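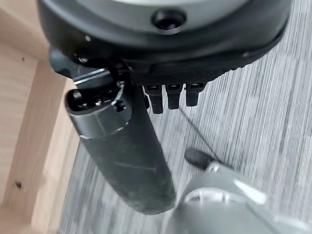

We had been printing labels before the index was finished and ended up doing both jobs twice, so please put the index first in the next edition. That comment came in from a reader of the earlier guide, and the order of this section has been changed to match.

Section 4. Setting up the Velesero paper records index

4.1 Before you start

This section covers the first set-up of a paper records index for one office or department. It assumes that Velesero Desk is installed and that you have an administrator login. If you are moving records from an older index, go to Section 7 first and come back when the import is complete.

You will need:
The office file plan, approved and in its final form
A label printer loaded with 50 mm stock
A list of record types and their retention periods
Write access to the shared index folder

Caution: Do not run set-up on two computers at once. The second session overwrites the location table without a warning.

4.2 Create the location table

1. Open Velesero Desk and select Index, then New.
2. Enter the office name. The name is limited to 27 characters, including spaces.
3. Select Locations. Add one row for each cabinet, shelf and room that will hold records.
4. Give each row a code. Use one letter for the room, two digits for the cabinet and one digit for the shelf, for example B041.
5. Number shelves from the top down. The cabinet top has no code and cannot be used as a location.
6. Select Check. Duplicate codes are marked in red.
7. Correct any duplicates, then select Save.

Note: Codes cannot be reused after they are deleted. If a cabinet is removed, set its row to Closed and leave the code in place.

Note: A location table can be exported to a spreadsheet but not imported from one while the index is open. Close the index, import the sheet, and reopen.

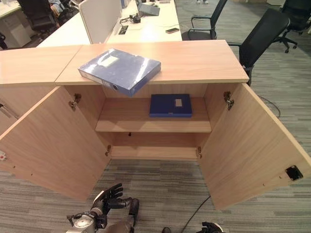
Could the guide say what to do with a file that is out for one afternoon? We never knew whether to change its location or leave it alone, and half the office did one and half did the other.

Reply from Irer Support: leave the location as it is and use Check Out. The location field is for the permanent place only. A file that is checked out keeps its home code and shows the borrower's desk number beside it. Steps are in 4.4.

4.3 Enter record types and print labels

1. Select Types, then Add.
2. Enter the type name and a short code of two to four letters.
3. Enter the retention period in months or years. Mixed units are accepted in the same index.
4. Choose the start point of the retention period – date created, date closed, or end of the fiscal year.
5. Repeat for each type in the file plan.
6. Select Labels, then Test Print. Check that the text sits inside the border on all four sides.
7. If the text is shifted, change the left offset one step at a time and print again.
8. Print the full run. Labels come out in location order.

Caution: Stop the run from the software and not with the printer's power switch. A run stopped at the printer is recorded as complete.
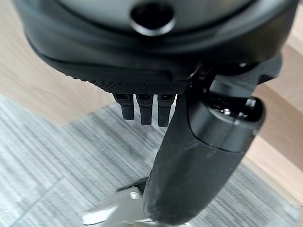
Once the run is finished, apply the labels in the order they were printed. Put each label on the side that will face out when the file is in its place. Clean off old labels and residue first; a new label over an old one will lift at the corners. Keep spoiled labels until the run has been reconciled, then enter their numbers under Labels, Void.

Note: Error 93 during a print run means that a type has no retention period. Return to Types, fill in the blank field, and restart from the last good label.

4.4 Check files out and in

1. Search for the file by number or title.
2. Select Check Out and enter the borrower's desk number.
3. Set the due date. The default is 14 days and can be changed under Settings, Loans.
4. When the file comes back, select Check In and confirm the home code.
5. Return the file to its shelf the same day.

Overdue files appear on the Loans page each morning at 8:00. The list can be sent to a shared mailbox. The Pacheco mail connector is needed for this and is covered in Section 9.

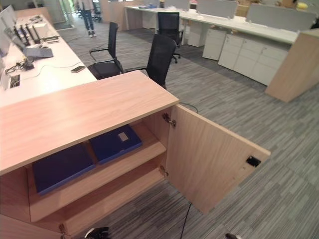

Does every shelf need its own row if a cabinet only holds one type of record?

Each shelf still gets a row. The annual check in 4.5 works by shelf, and a shelf without a row is skipped.

4.5 Annual shelf check

1. In March, or in the month set under Settings, select Check, New List.
2. Print the list or open it on a tablet.
3. Mark each file as Present, Out or Missing.
4. Select Reconcile. Files marked Missing move to a separate list and stay there until cleared by an administrator.

Caution: Reconcile cannot be undone. Save a backup first under File, Backup.

Note: Offices using the Vorkholm off-site storage add-on must close all open transfers before step 4. Open transfers are counted as Missing.

Continue to Section 5, Disposal Lists.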